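1/ Can a machine stock a shelf yet? I've followed Prodbridge and Bullo on this since July. My answer is still mostly no.

2/ Facing up dish soap sounds easy. One hand on the bottle, one on the shelf.
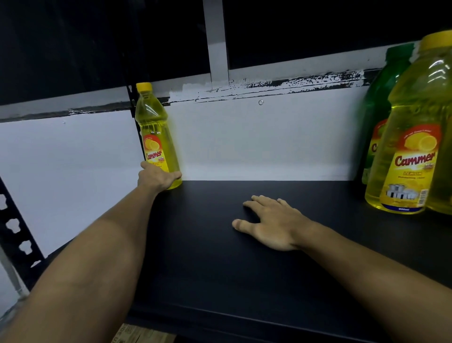 Bullo's arm did 200 single bottles in its last demo. Same size, same spot, slow. Mix the sizes and it stalls.

3/ Two at a time, out of a pack on the floor, is harder. I haven't seen a machine try it.

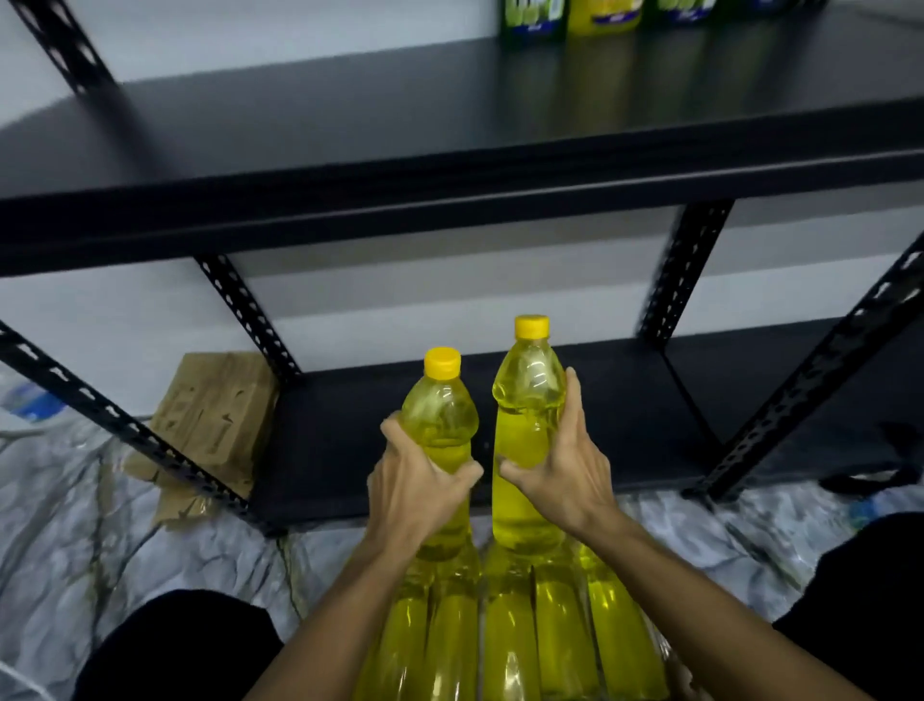
4/ What I'd want to see from Prodbridge: 500 bottles, mixed sizes, low shelves included. Kwok says next year. I'd guess longer.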